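27 Oct 2026
Bench 2, long table, Istdale

Table re-covered this morning. Old paper had lifted along one side and small items were catching on the edge. New run is brown kraft from the Ostis roll, taped underneath on both long sides. One lengthwise crease remains near the far end. It lies flat enough and I left it.

Purpose of today: settle the layout for the drinks-and-garnish set before the item list goes to Flatetdale. The last list was written from memory and had the mug stand entered twice under different names. From now on it is "mug tree" for the wooden one with the round base and "cup rack" for the white wire one with the dowel. Please use these in the log as well.

Placement rules used:

Tall items go to the ends. The mug tree is at the far end and the cup rack at the near left corner. With both at the same end, the cups get knocked when anyone reaches for a mug.

Fruit stays next to the cutting board, off the wood. Lemons and lime as one group. Fruit left on the board last week rolled whenever the board was shifted.

Bowl of clear pieces in the middle zone. It is the heaviest open container in the set and the one most often refilled. 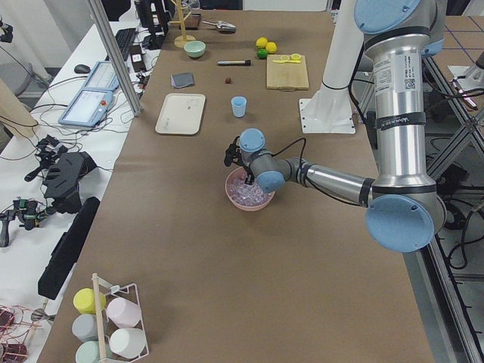
Layout B. Pink bowl near the middle, fruit and board toward the back, blue cup and beige tray nearer the front.

Layout A had the tray and the bowl swapped. Dropped it: the tray took up the middle and the bowl ended too close to the table edge for comfort. B is the one to copy.

Fill for the pink bowl: 700 g of the clear pieces, weighed dry on the small scale with the bowl tared. Went up in steps. Low fills leave the pieces spread over the bottom and the scoop scrapes. Overfilling puts pieces on the paper each time the bowl is moved. Write the weight on the log sheet at each refill. "Full" is not a usable entry.

Cloth: the gray one, folded to a small square and laid flat above the tray. Fold it the same way each time. If it comes back from the wash with a curled corner, press it under the cutting board over lunch.

Small items. The dark red ball goes missing more than anything else in the set. Its place is below the marker, in the upper central area. Check that spot first at close, then the floor on the window side, where the boards slope. The marker lies horizontally. Standing it on end was tried under layout A and it fell within minutes.

Far end: mint-green bowl in front of the mug tree, dark block and metal scoop to the right of it. The scoop lies on its side. I would like a second scoop of the same size; the Bouazza order form has one listed, page 11, but the handle length is not given. Will ask before ordering.

Lemons and limes to be checked for soft spots on Mondays. Anything soft goes in the compost bin outside.

Open items:
- item list, final names, to Flatetdale
- scoop handle length from Bouazza
- spare red ball, same diameter, measure the present one first
- Ostis roll is down to the last few turns, reorder
- trim the loose paper hanging at the near end

Layout B stays out overnight. Do not clear the table.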